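Blow-molded case

A blow-molded case is a hollow, double-walled plastic container made in one shot from a tube of molten plastic. It is used mainly to store and carry hand tools, power drills, socket sets, measuring instruments and small appliances. The two walls are formed at the same time: the outer wall gives the case its shape, and the inner wall carries recesses matched to the contents. The air space between them acts as a cushion and adds stiffness without much added weight.

The term is sometimes used loosely for any molded plastic carrying case. In the packaging trade it is kept for cases made by extrusion blow molding, and does not cover injection-molded cases or thermoformed trays placed inside a separate shell.

Process

Plastic pellets are melted in an extruder and forced through a ring-shaped die, which produces a hanging tube called a parison. The two halves of an open mold close on the parison. In ordinary bottle blowing, air pressure then pushes the plastic outward against a cavity. In double-wall case molding, one mold half has a raised core that pushes into the parison as the mold closes, so that one side of the tube is folded down over the core while the other side is blown against the outer cavity. The result is a pan-shaped part with a continuous wall on both faces.

The mold edges pinch the parison shut along the full outline of the part, leaving a rim of waste known as flash. Flash is trimmed by hand, by a punch, or by a trimming die, then ground and fed back into the extruder. A visible line where the two halves of the mold met, the parting line, runs around the edge of nearly every finished case.

Lid and base are usually molded together, side by side, and joined by a hinge section. Separate molding is used where the two halves differ in color or where the case is too large for the mold area of the machine.

Cycle time depends mostly on cooling. Because heat leaves the part chiefly through the outer faces, thick corners stay soft longest and set the length of the cycle. Opening the mold early leads to warping, seen as a lid that rocks on its base or a gap along the front edge.

Materials

High-density polyethylene is the usual material. It stretches well in the molten state, resists oil and most shop solvents, and withstands repeated bending at the hinge. Polypropylene is stiffer and has a better surface finish, but is harder to blow evenly and becomes brittle in severe cold unless modified. Both materials are difficult to paint or glue, so markings are normally molded in, hot-stamped, or printed after flame treatment.

Black is the most common color. Carbon black protects against sunlight, hides mixed regrind, and covers the slight variation in shade between batches. Lighter colors need closer control of recycled content.

Wall thickness

The thickness of the wall is not constant. Plastic that has been drawn into a deep corner is thinner than plastic that touched the mold early and froze in place. Designers describe this with the draw ratio, the depth of a recess compared with its width. A narrow recess with a depth greater than its width tends to thin out at the bottom and may tear. Parison programming, in which the die gap is changed during extrusion, corrects thickness along the length of the tube but has little effect across it. Deep pockets are for this reason placed near the middle of each half, where more material is available.

Recess design

The inner wall of a fitted case follows the contents closely. A recess has three working parts: the seat, which supports the item from below; the side walls, which limit movement; and the relief, an enlarged area that allows fingers to reach the item. Some recesses also have a snap, a small undercut bump that the tool is pressed past. Snaps are needed for any item stored in the lid, where gravity would otherwise pull it out when the case is stood upright or turned over.

Draft, the slight slope given to vertical walls so that the part releases from the mold, works against retention. A wall with generous draft releases easily but grips the tool poorly.
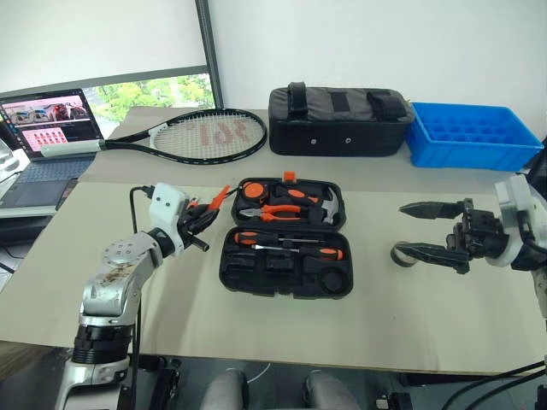

The layout of a fitted case begins with a list of contents and the outline of each item. Weight is considered next, as a lid heavier than its base will tip an open case backward. Heavy items are therefore often assigned to the base, although the rule is widely ignored in small household sets, where the longer or bulkier tools may go wherever their outlines fit. A black case with a tape measure, pliers, a claw hammer and a utility knife in the lid, and only two screwdrivers lying in the base alongside a round recess and several small rectangular slots with nothing in them, has a strong bias of this kind when opened flat. The hinge and the rear edge of the lid must then share the load with the surface beneath. Layout drawings are commonly checked with the set complete and again with the base side partly unloaded.

Common recesses and shared recesses are distinguished in layout work. A common recess is a shape repeated across a product line, such as a pocket for a standard driver handle. A shared recess accepts more than one item, often with a stepped seat, and allows a single mold to serve several sets. Sets sold in cases with shared recesses may have pockets that are never filled in a given version of the product.

Hinges

Three hinge types are in general use.

A living hinge is a thin strip of the same plastic as the case, pinched flat between the mold halves. It needs no assembly. Its service life depends on the thickness and evenness of the strip and on the first few bends, which align the polymer chains across the fold.

A pin hinge uses interlocking knuckles on the lid and base with a metal or plastic rod pushed through them. It is stronger and can be repaired, but the knuckles must be trimmed accurately and the rod is a separate part.

A snap hinge uses molded hooks on one half that clip over a bar on the other. It allows the lid to be removed and is found mostly on larger cases.

Latches and handles

Latches are nearly always injection-molded separately, often in a contrasting color, and snapped onto the case after trimming. The contrast shows the user where to open the case and shows an inspector at a glance that a latch is missing. Sliding latches hold by friction. Over-center latches pull the two halves together and tolerate a slightly warped lid. One-piece latches molded with the case exist but lose tension over time.

The handle may be an opening molded through both halves near the front edge, in which case closing the lid forms the complete grip. Separate swinging handles are used on heavier cases.

Testing

There is no single standard for blow-molded cases, and most requirements are set between the molder and the buyer. A typical program includes a drop test on each face and corner with the case loaded, a hinge cycle test, a latch pull test, and a shake test with the case held upside down. The shake test is a check on recess retention: the case is opened afterward and displaced items are recorded.

The Panside method, named for the wide face on which the case is laid, is a creep test. The loaded case is stacked under a fixed weight for 14 days at warm room temperature, after which the gap along the front edge is measured. A related procedure, the Kolton drop, uses 200 drops from a low height in place of a few from a greater one, and is meant to reproduce wear in a vehicle.

Tooling

Molds are usually machined from aluminum, which conducts heat well and is easily altered, with harder inserts at the pinch edges. Polliretti molds, a pattern with removable core blocks, allow the recess layout to be changed while the outer shell is kept. The Zacharopoulos vent, a narrow slotted plug set at the bottom of a deep recess, lets trapped air escape as the plastic is drawn in. Poor venting leaves a dimpled or rounded surface where a sharp corner was intended.

Disposal

A case made entirely of polyethylene can be ground and reused once metal pins and any foam are removed. Latches of a different plastic should also be taken off. In practice many cases are discarded whole, as household collection programs often exclude rigid items of this size.

See also

Extrusion blow molding
Living hinge
Thermoforming
Toolbox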